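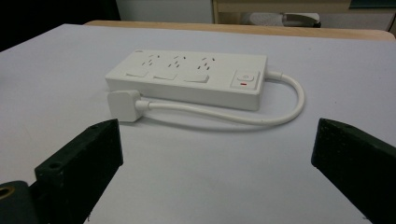
Cuaderno de taller, 6 de septiembre de 2022

Bueno, otra vez el dichoso paro a mitad de ciclo. Lo apunto ya, antes de que se me mezcle con el de la semana pasada.

Tarea: coger la regleta por el cuerpo, levantarla, girarla y dejarla. Programa Pornurgate, controlador Ernex, dedos negros de siempre. Llevábamos 85 ciclos buenos y yo tan contento, y en el siguiente el dedo derecho bajó donde no debía, pilló el cable contra la mesa y el brazo siguió tirando. ¡Siguió tirando! El límite de fuerza tenía que haber cortado y no cortó. Le di yo a la seta.

Győző miró el registro y el límite estaba en 1.160, cuando lo habíamos dejado en 1.000 en febrero. Quién lo subió, ni idea (sospecho de la actualización, que machaca los parámetros de usuario, pero todavía no lo puedo demostrar). He vuelto a poner 1.000 y he guardado copia del fichero en la carpeta Perkberg.

Lo que me preocupa más es la detección. El modelo busca un rectángulo blanco y se queda con lo que encuentra, y aquí casi todo es blanco: regleta, cable y clavija sobre un tablero gris muy claro. En el registro la confianza sale 88 justo en el ciclo malo, o sea que el bicho estaba segurísimo de lo que hacía. Mariann propone poner un tapete oscuro y repetir. Me parece bien, aunque eso tapa el problema y poco más.

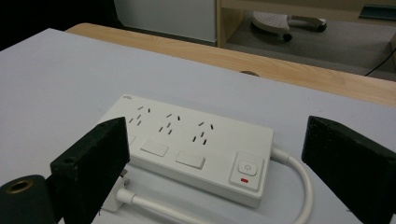 Para el agarre voy a cambiar el punto de aproximación. Hasta ahora entrábamos por el extremo derecho, y claro, es justo de donde sale el cable, que hace una curva amplia y vuelve por delante. Además ahí está el botón general, con su pilotito rojo, y no me hace ninguna gracia apretar encima. Probaré por el centro, con los dedos más abiertos al bajar.

Otra cosa de seguridad: a partir de ahora, regleta sin corriente en todas las pruebas de agarre, lo compruebe quien lo compruebe. Lo hablamos Mariann y yo y queda así.

Pendiente:
- revisar el cable antes de volver a usarlo, por si tiene marca
- preguntar a Kiss si la actualización toca los límites
- repetir la tanda con tapete y sin él
- Győző: alarma si el límite cargado no coincide con el guardado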